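How to clear a spare room when you only have odd half hours

Filed under: Home, Storage
By Daranee Kamolrat

I've cleared our box room four times now. The first three times it filled up again before the curtains had even had a wash, and I was so fed up with it that I started keeping the door shut when people came round. The fourth time has stuck (it's been like this since June, and I've got the wallpaper sample pinned up to prove I can reach the wall) and so many of you asked what I did that I've written the whole thing out.

It's a slow way of doing it. If you've got a free weekend and a van then good luck to you, go and do that! This is for people who get twenty minutes after tea and then somebody needs picking up from swimming.

What you need

One deep bin or crate, rigid, with no lid
A table or worktop to stand it next to
A roll of strong rubble sacks
Sticky labels (I bought a pack of 100 and I'm nowhere near the end of it)
A fat marker pen
A notebook, or the back of an envelope
A timer, phone is fine

I'll go on about the bin a bit further down, so don't order one yet.

Step 1. Make a hole to stand in

Don't start with the cupboards. I know, they're the bit that annoys you. But if you can't put your feet down and turn round, you'll give up. Take whatever is on the floor nearest the door and move it into the hall, the landing, your bedroom, wherever you've got, until you have a clear patch about as big as a bath towel. That's your first session done. Go and have your evening.

I mean it about stopping. The first time I did this I got carried away, emptied the whole of the bookcase on to the bed, and then had to sleep on the sofa with the dog.

Step 2. Set up your bin and your table

The idea is that everything in the room passes through the bin. You don't sort things where they are, because you'll get sucked into a box of old birthday cards and that's you gone. You fill the bin with whatever comes to hand, carry it to the table, and deal with what's in it. When it's empty you go again. When the timer goes off you finish that bin and stop.

So the bin wants to be big enough to be worth the trip, and small enough to empty in one go. Mine is 300 mm deep. I tried a shallow tray first and things kept sliding off the ends on the stairs, and then I tried one of those enormous storage tubs with wheels, and that just turned into another place where things lived. Rectangular is better than round, it sits flat against a table leg and you can get your hands into the corners.

Stand it right up against the table, or tuck it part way under. You want to be able to lift something out and put it straight down on the top without taking a step.
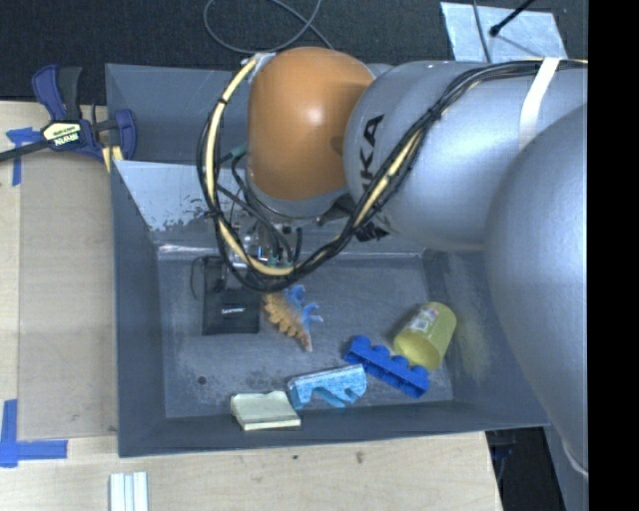

A deep grey bin set close up against a light wooden work surface.

Plain colours are easier too, I think. My sister-in-law uses a bright patterned one and small things vanish in the bottom of it. I once found a watch battery in there that she'd been hunting for since Easter.

Step 3. Fill it without thinking

Timer on, twenty minutes. Go to the edge of your clear patch and pick up the nearest things. Don't choose. If it's nearest, it goes in. Don't pile it above the rim or you'll drop something on your foot (I speak as someone who owned a cast iron doorstop).

Mixed bins are good. If you get a whole bin of paper you'll be there all night, so with paper I put in one handful at a time and make up the rest with other stuff.

Step 4. Empty it on to the table

Take one thing out, decide, put it down in its place, take the next. I have these places:

Back left corner: stays in this room
Back right corner: lives somewhere else in the house
Front left: charity shop
On the floor by my foot: rubble sack
Front right: somebody else's

That last one surprised me. An awful lot of our box room belonged to other people. There was a cake stand of Diễm Nông's, a sleeping bag from a school trip, and a whole set of curtain hooks that Phong Vương lent us when we moved in and had very politely never mentioned again. Write the name on a label, stick it on, and put it by the front door the same night. If it goes back in a cupboard you'll have it for another ten years.

You'll notice there's no place for "not sure". I did have one, and it ate the table. Now if I'm dithering I put the thing back in the bin and take out something else, and when it's the only thing left I have to make my mind up. It nearly always goes to charity by then.

Step 5. Put it away before you fill again

This is the boring one and it's the one I skipped the first three times. Every bin, before you fill the next, you walk the "somewhere else" pile to where it goes. Scissors in the kitchen drawer, screws in the garage, jumper on the bed of the person who owns it. Use the empty bin to carry it all.

If something hasn't got anywhere to go, that's useful to know. Write it in the notebook. By the end of the second week I had a list of homeless things, and most of it was bits for jobs: bulbs, picture hooks, the spare tap washers, the bleeding key for the radiators. They all got one drawer in the hall and a label saying JOBS, and that drawer has saved me more swearing than anything else on this page.

Step 6. The hard stuff

Photos, letters, baby clothes, things from people who've died. Leave it till last. Put a label on the box, slide it to the far wall, and work round it. You'll be much quicker at deciding by then, and you'll be standing in a nice room, which helps more than you'd think.

When I did get to mine I kept one box for each of us and I didn't rush it. I sat on the floor with a cup of tea and read every single letter from my aunt. It took ages and I don't regret a minute.

Step 7. Putting the room back

Please don't buy storage before this point. I've got a friend who bought a full set of Hendano cubes before she'd thrown out so much as a biro, and half of them are empty in her loft. Wait until you can see what you've kept, then measure it.

We ended up with one secondhand shelf unit, 300 mm from front to back, and it was plenty. Heavy things at the bottom, things you use at the height of your hand, Christmas at the top. Leave a gap on each shelf. You'll want to fill it, and you mustn't.

Keeping it that way

The bin now lives empty in the bottom of the wardrobe. Whenever the room starts creeping (usually after a birthday) I get it out and do 2 bins, no more, and that sorts it.

A few things people have asked

What about paint? Ours wouldn't take half-used tins at the tip, so ring yours first and find out. If it's nearly empty, use it up on the inside of a cupboard.

Can you do it with small children about? Sort of. Lợi Đinh left a comment on my airing cupboard post saying she gives hers a bin of their own and lets them "work", and whatever they put in it quietly goes back afterwards. I tried it with my nephew and he packed my shoes, the remote and a banana, so check it before you carry it off anywhere.

My partner won't get rid of anything, help? Only do your own things. I did my side of the room and said nothing, and a fortnight later there were three bags of old cables in the hall that I hadn't put there.

Does it work for a garage? Yes, but wear gloves and have a good look in the bottom of the bin before you put your hand in. Spiders!

Next month I'm doing the cupboard under the stairs, so if you've got one with a meter in it and have found a way to keep the hoover from falling out every time you open the door, leave me a comment.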